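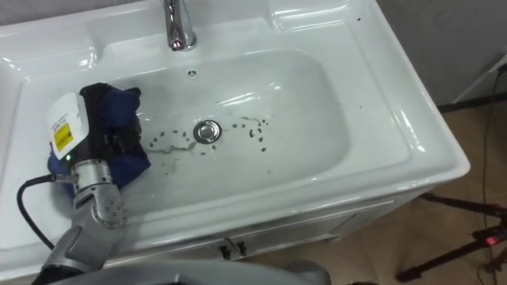 A blue cloth at the basin, with the chrome stopper in place.

Questions we are often asked about Molska limescale remover

Is it safe on chrome taps?
Yes, as long as you don't wander off and forget it! Wipe it on, give it six minutes and rinse well with cold water. Older taps where the plating has begun to lift are best left alone, I'm afraid.

How much do I need?
Less than you'd think. One capful is 19 ml, and that does a whole basin nicely. The small bottle holds 300 ml and the refill pouch 800 ml – most families find the pouch lasts them until well after they've forgotten buying it.
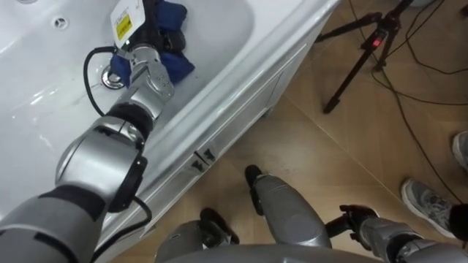 Wiping down the inside of a white bath.

Can I use it on an enamel bath?
Please check with the maker first. Acrylic is fine, but some older enamels dull when they meet any sort of acid, even a mild one like ours, and there is no bringing the shine back.

Does it smell?
A little, of lemon and something Reet Adomaitis in our mixing room insists is pear. We took the stronger perfume out in November after so many of you wrote in, and thank you for that.

Can I mix it with bleach?
No, never, and not one straight after the other either. Rinse thoroughly and leave it for another day.
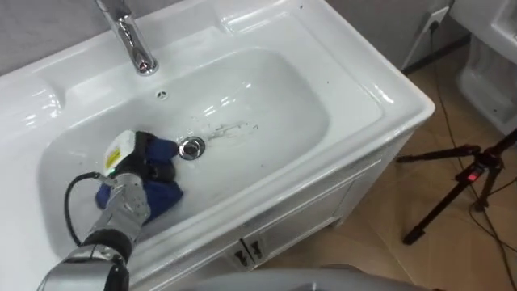

Basin, chrome stopper and cloth.

Where do I send empty bottles?
Our Griveck shop takes them back, lids and all. If you live further off, write to Sarmīte Sakalauskas at the order desk and she will post you a returns bag.

Page last updated Jan 14, 2021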